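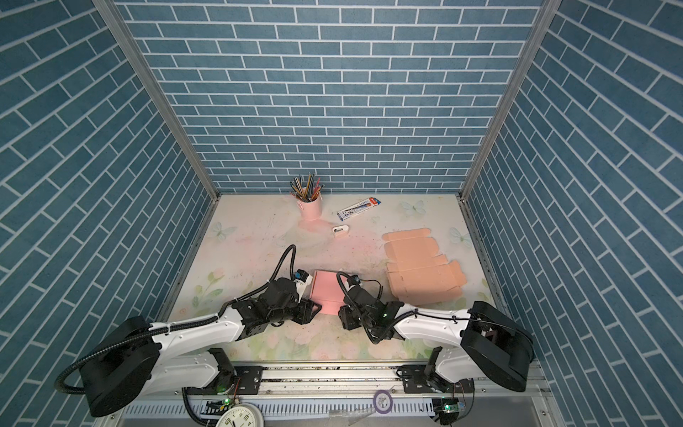

Two arms keep squashing the box after both grippers have closed – is this the controller or my planner?

Posted by Flolteteo, 4/26/19

Hello all, and sorry in advance for the length of this one. I have a pair of small arms on a shared rail and I'm trying to get them to hold a little pink cardboard box between them and then move it together. The picking up I can more or less manage. It's the carrying that has me beaten.

Each arm has its own position controller, and I plan a path for each one separately and then start the two at the same moment. For the first bit of the move everything is lovely. Then one arm gets slightly ahead, the gap between the grippers shrinks and the card starts to buckle. If it goes the other way the gap opens up and the box drops out. I've tried slowing everything down, which helps a little, and I've tried re-planning every 200 milliseconds, which made it a good deal worse (lots of twitching, and one very sad box).

My log is 57 runs long now and I can't see a pattern in which arm gets ahead. The wrist cameras are running too, but at the moment I only use them for finding the box at the start. 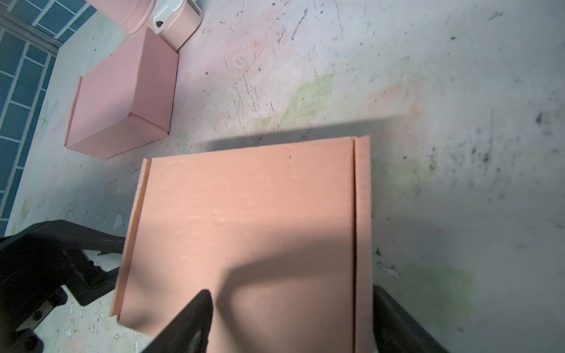 Wrist camera view with the larger box in the gripper.

Should I be looking at force control, or have I got the planning wrong from the beginning? I'd like to have it carrying properly by July if I can. Any pointers very gratefully received!

Rarnano

Welcome, and please don't apologise, it's much easier to help when people write it all down. I think the trouble is in the planning. You've got two paths that happen to start together, and after that neither arm knows the other exists. Any small lag in one of them goes straight into the card.

What I'd do is plan one path, for the box itself. Pick a point in the middle of it, plan where that point should go, and then work out both gripper positions from it at every step, keeping the distance between them fixed. Both arms then read from the same clock. If one falls behind, slow the shared clock down until it catches up, so the pair stay in step even if the whole move takes longer.

The twitching when you re-plan is most likely each new path starting from the measured position with zero speed. Start it from the last commanded position and speed and it should calm down a lot. I had just the same thing on my own setup and spent a good fortnight blaming the motors – poor things.

Once that's going, you can add a bit of softness on top. Let one arm stay stiff and lead, and lower the position gain on the other along the squeezing direction only. I'd begin at 80 per cent of your present gain and come down gently from there. You don't need a proper force sensor for light card, though motor current will give you a rough idea of how hard you're pressing.

Ploltgate

just turn the gripper force down

Vahidi

I'd go along with Rarnano on the single path. One thing to add: check how well the two arms agree about where they are before you change any code. Send both grippers to the same point in space, one after the other, and measure the difference. Mine were out by several millimetres and no controller was ever going to fix that.

I'd also log the distance between the grippers as its own line, commanded and measured, and plot the two together. If the commanded line wanders, it's your planner. If only the measured one does, have a look at the controllers or the timing between them. I keep the last 3,000 samples in a buffer and save them whenever a grip fails, and it has saved me no end of head scratching.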